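Dornel Bench Arm
Tabletop arm for sorting, kitting and other jobs people take turns avoiding

Sold by Grerkix. Ships in 5 working days.

Every workplace has a job that gets handed to whoever sat down last. At our place it was putting small boxes into bowls. One box, one bowl, next bowl, and so on until lunch, when the person doing it would come back from the break room slightly later than everyone else. The Dornel was built for that job and the ones that look like it.

It is a small arm. It stands on an ordinary table, plugs into an ordinary power strip and picks up one light thing at a time with two fingers. It will not build you a car. It will not unload the truck either, although our sales desk still gets that call.

What changes for your people

Less than the brochures for bigger machines would have you believe. Somebody still has to set out the bowls, fill the tray and look over the finished kits. What goes away is the middle part, where a grown adult moves a box a short distance for an entire shift.

At Yeom, a mail-order parts packer with 14 people on the floor, the kitting table used to run on a rota taped to the wall. The rota is still up. It now says who loads the arm in the morning, and there have been two swaps requested on it, both by people wanting more turns. Emrys Gittins, who leads that shift, moved his packers over to checking and returns, and reports that the returns pile can now be seen over.

Nobody at Yeom lost hours. We mention it as it is the first thing your staff will ask, usually before you have finished opening the carton. Have an answer ready. "We'll see" is a poor one.

Expect a settling-in period. For the first week people stand and watch it. In the second they give it a name. By the third they are complaining that it is slow, and they are right – a quick packer will beat it easily over ten minutes. Over an afternoon it is closer, and the arm does not have opinions about the radio.

Setting it up

Bolt the base together, plug in the adapter and guide the arm through the move you want. Save the move and run it. Leave room for the fingers to open and keep coffee on some other table. Store up to 31 moves; most customers use three and forget what the rest were for.

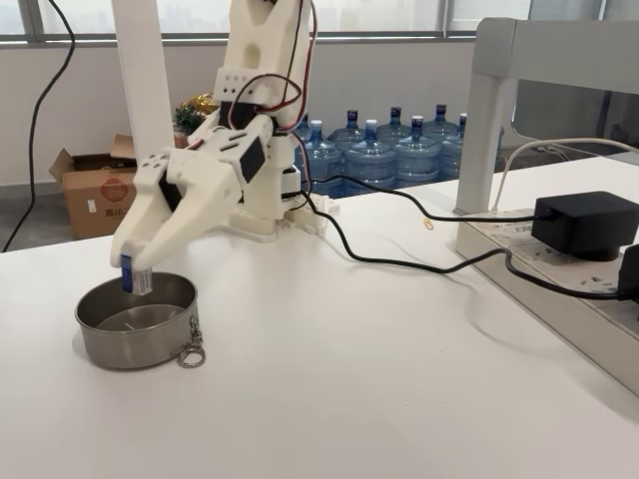
Dornel placing a small box into a steel bowl.

Specifications

Gripper: two-fingered, tapered
Body: white 3D-printed parts
Saved moves: 31
Service check: every 2000 cycles
Mounting: tabletop

In the carton

Arm and base parts, power adapter, bolts, one spare pair of fingers, printed guide. The guide is short and was written by the person who answers the support phone, so it has been kept honest.

Also from Grerkix

The Dirkell tray feeder holds small boxes in line for the arm and cuts down on reloading. Sold separately. Dornel units ordered before Thu 17 October need the adapter plate, free on request.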